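Finally finished the audiobook of The Quiet Desk by the Siddale author whose talks on working life I keep going on about — 37 chapters, and I enjoyed nearly all of them!

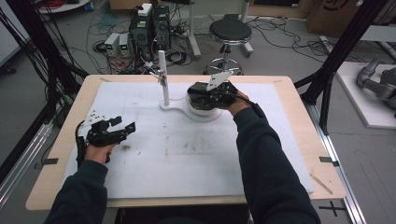
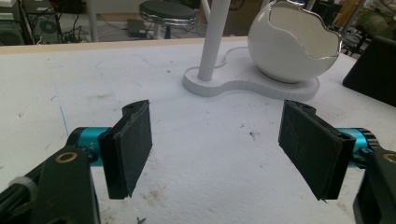

The paperback from Fludetwood Press is 200 pages and a kinder way in, I think, if you're new to self-help. My favourite chapter says to keep one pale, plain surface to work at, a table or a desk, and I've been trying it all week.

I've 2 spare copies, so do shout if you'd like one and I'll pop it in the post x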